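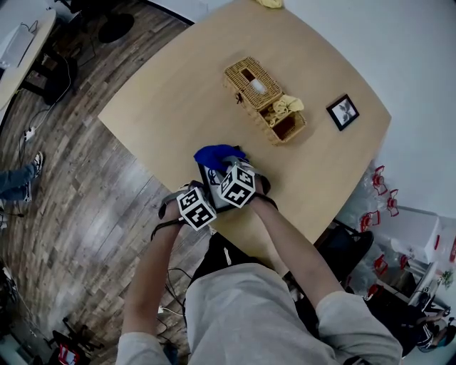 Kerr replied to my last post to say a dry cloth just moves dust from the table to the floor, and that I should be damp-wiping everything or not bothering. Fair question. Let me take it in pieces.

1/ I have a light wooden table. Every time I've damp-wiped it I've gotten streaks, then wiped the streaks, then gotten different streaks. I'm not convinced water is the hero in this story.

2/ What I am convinced of: most cloth advice comes from people selling cloths. The Ivham site has a color chart. Blue for surfaces, yellow for "delicate objects." It's the same cloth. I read both labels twice.

3/ I own blue and yellow ones anyway, so yes, the chart got me. 17 dollars a pack. I'm not proud.

4/ The claim I really don't buy is the 600 washes. Who washed a dust cloth 600 times? Ener says 618 for theirs, and I'd love to meet whoever stopped at 618.

5/ Mine started leaving lint after 9. I kept a tally on the inside of the cupboard door because I knew I'd want to complain about it later.

6/ Now the stuff that sits on the table, where I think the dust argument gets decided. A bare top takes one pass. Put a woven basket on it and a couple of picture frames and you've got weave, corners and edges to deal with.
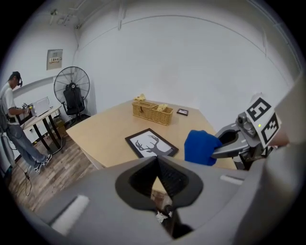
7/ Frames get laid flat before I touch them. Wipe them standing and you end up chasing them across the table with one hand. The deer print goes first, edges and then the middle.

8/ Wicker is where every cloth loses. Blue, yellow, damp, dry, doesn't matter. The dust sits down in the weave and the cloth skates over it. An old soft paintbrush does better and it cost me nothing.

9/ Someone will say vacuum it with the brush head. I tried that in January. It pulled the tissues up through the slot and ate one — so no.

10/ Back to Kerr. Does dry wiping put some dust on the floor? Sure. The floor is planks and I sweep it after. Top down, then sweep. I don't see what the water adds except drying time.

11/ If anybody has a damp method that doesn't streak on pale wood, I'll try it on one half of the table and leave the other half dry. Please don't send me the Elent spray. I have the Elent spray. It smells like a pear and it streaks.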